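Looking After Caulk, Grout and Sealant Around the House

Caulk is one of the cheapest materials in a house and one of the most neglected. A bead that has pulled away from the tub lets water down behind the wall, and the first sign is often a stain on the ceiling below. The tips on this page cover bathrooms, kitchens, windows and outside joints. They come from our own jobs and from readers who have written in over the years.

Know what you have before you buy

There are two kinds of caulk in most homes. Silicone feels rubbery, has a slight shine and stretches when you pull on it. Acrylic latex is firmer, usually matte, and has often been painted over. Press a fingernail into the bead. If it springs back, it is probably silicone. If it dents or cracks, it is probably latex.

This matters for two reasons. Latex will not stick to old silicone, and paint will not stick to most silicone at all. If you put new caulk over the wrong old caulk you will be doing the job again by next winter.

Use silicone where there is standing water or regular splashing: tubs, showers, sinks, the back edge of a kitchen counter. Use paintable latex for baseboards, door casings, crown molding and the inside of window trim. Outside, look for a tube marked for exterior use and check the smallest print on the label for the lowest temperature you can apply it at.

Removing the old bead

Most bad caulk jobs are bad because the old material was left in place. Plan to spend longer taking it out than putting the new bead in.

Cut along both edges with a sharp utility knife, keeping the blade flat to the surface. On a fiberglass or acrylic tub use a plastic scraper, never a steel blade. Pull the strip out in long pieces where you can. What stays behind can be softened with a caulk remover gel. Leave the gel on for as long as the package says, then scrape again.

Wipe the joint with rubbing alcohol on a rag and go over it until the rag comes away clean. Then let the joint dry. In a shower that has been leaking, this can mean leaving it overnight with a fan running. Angus Kerslake wrote to tell us he gave his shower 4 hours, caulked it, and had black spots under the new bead by September. He cut it all out, waited two days and has had no trouble with it.

If you find mold on the surface behind the bead, clean it with a bathroom mold cleaner, rinse, and dry again. Never mix bleach with any other cleaner. If the drywall or backer behind the joint is soft when you press it, stop there. Caulk won't fix that.

Cutting the tip

Cut the nozzle smaller than you think you need. A hole the width of the gap is plenty, and you can always cut more off. Angle the cut at 45 degrees. Many tubes also have an inner seal that must be pierced with a long nail or the wire on the side of the gun. If the gun is hard to squeeze and nothing comes out, the seal is the first thing to check.

A cheap gun will do the job, but it keeps pushing after you let go of the trigger. Press the release lever at the end of each run and keep a rag in the other hand.

Laying the bead

Hold the gun at the same angle the whole way and move at one speed. It doesn't matter much whether you push or pull. Pick one and stay with it. Start in a corner and work to the middle of the wall, then start from the other corner and meet yourself. The join is easier to hide on a straight run than in a corner.

For a tub, fill it with water before you caulk and leave it full until the bead has cured. The weight opens the joint to its widest. If you caulk an empty tub, the first bath can stretch the bead enough to split it. Put a sign on the door.

Masking tape helps if you don't do this often. Run a strip on each side of the joint, leaving a gap of 1/4 inch or less. Lay the bead, smooth it, and pull the tape right away while the caulk is still wet, lifting it back and away from the joint. If you wait until a skin forms, the tape will drag the edge up with it.

Smoothing

A wet finger is fine for latex. For silicone, wear a thin glove, or use a plastic smoothing tool. Some people spray the bead with soapy water first. It works, but only spray after the caulk is in the joint. Soap on bare tile stops the silicone from sticking.

Go over it once, twice at most. Silicone starts to skin in a few minutes and after that every touch leaves a mark. Ataahua Cosgrove, a reader with three rental bathrooms to keep up, does one wall at a time: tape, bead, smooth, pull, then on to the next.

How long to leave it

Dry to the touch is not the same as cured. Standard silicone wants a full 24 hours before it gets wet. Some fast-cure tubes say less, and you can go by the label if the bead is thin and the room is warm. In a cold room, add a day. Latex can usually be painted in 2 hours, but we wait until the next morning. Paint put on too early tends to crack along the line – you see this a lot on crown molding.

Grout or caulk in the corners?

Use caulk anywhere two surfaces meet at an angle: wall to wall, wall to tub, wall to floor. These joints move a little with the seasons, and grout is too stiff to move with them. If your tile has grouted corners and the grout keeps cracking, rake it out with a grout saw and run a color-matched silicone in its place. Most tile stores carry caulk to match the common grout colors. Take a chip of the old grout along with you, and look at it by the window.

Flat joints between tiles stay grouted. If only a few are crumbling, you can dig those out to half the depth of the tile and pack in new grout. Mix a small amount at a time. It should hold its shape on the trowel.

Sealing grout

Cement grout soaks up water and stains unless it is sealed. Put a few drops of water on it. If they soak in and leave a dark patch, it is time to seal. Clean the grout and let it dry for a day, then run the sealer along the lines with a small brush and wipe any off the tile within a few minutes. Kitchens near the stove need it more often than bathrooms. Epoxy grout doesn't need sealing.

Windows and doors

Caulk the top and both sides of an exterior window, where the trim meets the siding. Leave the weep holes at the bottom open. They are small slots that let water out, and sealing them traps it inside the wall. If there is metal flashing over the top of the window, leave the gap above the flashing open too.

For gaps wider than 3/8 inch, press in foam backer rod first and caulk over it. Caulk alone in a wide gap sags, shrinks and costs you twice as many tubes. The rod should be slightly bigger than the gap so it stays put.
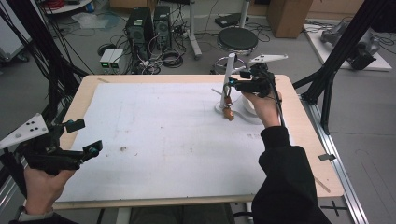

Can I keep a half-used tube of caulk for the next job?

Latex keeps for several months if you seal the tip well. Push a large screw or a galvanized nail into the nozzle, wrap the end with plastic and tape, and store it indoors above freezing. Silicone is less forgiving and will often set hard in the nozzle, so pull out the plug with a screw or fit a spare nozzle if your brand has a removable one. Check the date on the tube as well. Old silicone may come out looking normal and never cure.

Cleaning up

Latex washes off tools and hands with warm water while it is wet. Silicone does not. Wipe off as much as you can with dry paper towels first, then use mineral spirits on metal tools. Water only spreads it. On clothes, let it cure and then peel or scrape it. A small smear on tile comes off the next day with a razor scraper held flat.

A yearly check

Go around the house once a year with a flashlight and look at every joint. You are looking for gaps, dark spots, and places where the bead has let go on one side. The back of the kitchen sink and the bottom 6 inches of the shower corners are the usual places. Check where pipes and cables come through the outside wall, and around the dryer vent. Leonie Tawhiri keeps a note inside the cupboard door with the brand and color she used in each room, which saves her guessing at the store when one short section has to be replaced.

Short sections can be patched if you use the same product and cut the old bead back to where it is still stuck down firmly. If more than a third of the run is loose, take out the whole length.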